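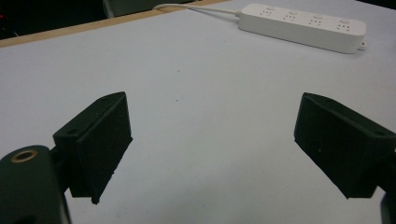

Light-colored tabletop with dark gripper fingers over it.

How to Clean and Care for a Pale Work Table

Light tabletops look good in a small room, but they show every mark. The routine below works for painted, sealed or laminated tops. If you have bare wood or natural stone, check with the maker first.

What you need

A soft cloth and a spare for drying
Dish soap
Baking soda
Rubbing alcohol for ink
Felt pads for anything heavy

Step 1. Dust first

Wipe the top with a dry cloth before any water goes on it. Grit turns to paste when it gets wet and leaves fine scratches that catch the light later. Work from the back edge toward you.

Step 2. Wash

Put 2 drops of soap in a bowl of warm water. Wring the cloth out well and wipe in straight lines. Go over it again with clean water, then dry the whole top. Soap left behind is the usual cause of a dull gray film, and people often mistake it for wear.

Step 3. Treat stains

Coffee and tea: mix baking soda with a little water, spread it on the mark and leave it for 4 minutes. Wipe off without scrubbing.

Ink: dab with alcohol on a cotton swab. Test under the edge of the table first. On a painted top, skip the alcohol and repeat the wash, as it can lift the color.

Pencil: a white eraser takes care of most of it. Colored erasers can leave a stain of their own.

Step 4. Even out small scratches

On a sealed top, fine scratches can be rubbed back with 4000 grit paper, used wet and with almost no pressure. Stop after 3 passes and look at it from the side. Do not do this on laminate – the printed layer is thin and cannot be put back.

Step 5. Keep it that way

Put felt under lamps, clamps and metal stands. Keep cutting mats and dark rubber feet off the surface overnight, especially in a sunny room, because rubber can leave a yellow ring that no cleaner removes. A quick wash every Friday is enough for a table in daily use.

Written by Despina Yordanov. Next in this series: fixing a table that rocks.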